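PRESS RELEASE
For immediate release – May

Pesmont opens its hand-teaching setup to small kitchens and care homes

Pesmont today announced Roro, a way to show a robot arm a job by hand or by remote control, with no code written along the way. Sign-ups open this month. First places go to small kitchens, canteens and care homes that have been asking since last year.

How it works, short version. A person takes the Roro grip, does the job the way they always do it, lets go. Or sits at a desk in the next room with the Setiawan remote handle and drives the arm from there. Either way the arm's own wrist camera keeps a record of the run, along with how far the fingers were open and where the hand was at each moment. Enough good runs and the arm has something to learn from.

"People kept telling us they could do the job in their sleep but had no idea how to write it down," said Dörte Böttcher, who heads teaching tools at Pesmont. "So don't write it down. Do it. We take it from there."

The starter set of jobs is all table work. Picking up bowls, moving mugs, tipping small pieces from one container into another, putting things back in a basin. Dull on paper, hard for a machine. A soft rim bends under the fingers, a clear mug is difficult for a camera to pick out from the wall behind it, and small loose pieces roll when the bowl tilts. Pesmont picked everyday plastic ware for the starter jobs on purpose – it is what the customers have on their shelves.

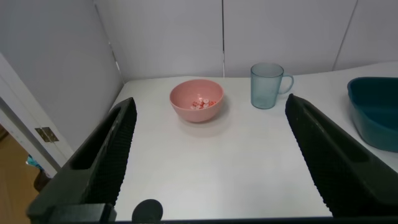
Wrist camera view: gripper fingers open, pink bowl with red and white pieces, light blue mug behind.

Pesmont has recorded 1237 taught runs to date, 700 of them by hand and the rest by remote. Both kinds go into the same library and carry the same labels, so a site can start with one and switch later without loosing its earlier work.

By hand or by remote?

Both have their place, the company says. Teaching by hand is quicker to pick up. New teachers get a short talk, a few practice grabs, and then they are recording. The feel of the object comes through, so people slow down near a thin rim without being told to. Remote teaching takes longer to get used to but the arm itself does the moving from the first run, so nothing is taught that the arm can't reach. It also suits places where a person shouldn't be standing at the table. Hot lines, wash-up areas, that sort of thing.

"My first hour on the remote was awful," said Rizal Oei, lead teacher on the project. "I closed too early on everything. Second hour, fine. Now I would pick the remote for mugs and my own hand for bowls, and the person at the next desk would tell you the opposite."

Bad runs are kept too. A dropped piece or a missed handle gets marked by the teacher with one button on the grip, and the run goes in a seperate folder. The Ikow review screen then plays it back next to a good one so the teacher can see where the two part ways. Teachers can trim the start and end of a run, add a note, or throw it out.

What sites get

Each site in the first round receives 2 grips, one remote handle, the arm with its wrist camera, and a seat on the Ikow screen for every teacher. A Pesmont trainer comes out to set up the table and light and stays through the first teaching shift. After that, help by phone from 8 a.m. to 6 p.m. local time.

Sites choose their own first job. Pesmont asks only that it fit on one table, that it can be done with one hand, and that the same person can repeat it the same way many times over. Jobs with knives, open flame or hot oil are out for now. Two-handed jobs are planned for a later release, no date yet.

Recordings belong to the site that made them. A site may share runs with the common Roro library and get access to everyone else's shared runs in return, or keep everything to itself. Sharing is off until somebody turns it on. Faces caught by the wrist camera are blurred before a run leaves the building.

"We want the cook teaching it, not us," Böttcher said. "We are slow at dishes."

Pricing and sign-up

Roro is offered on a monthly plan that covers equipment, repairs and swaps. Prices on request. Sites that sign up in May get the remote handle training at no extra cost. A short form on the Pesmont website asks for table size, the job in mind, and how many people will be teaching. Replies go out in the order forms come in.

Live demos run at the Pesmont workshop every morning at 10 a.m. through the end of the month. Visitors may try the grip and the remote handle. Closed shoes please, and leave rings and bracelets in the lockers by the door.

About Pesmont

Pesmont makes teaching tools for robot arms used in kitchens, canteens and care settings. Its products are the Roro grip, the Setiawan remote handle and the Ikow review screen.

Press contact: Rizal Oei, Pesmont press desk. Video clips and further stills on request.

– end –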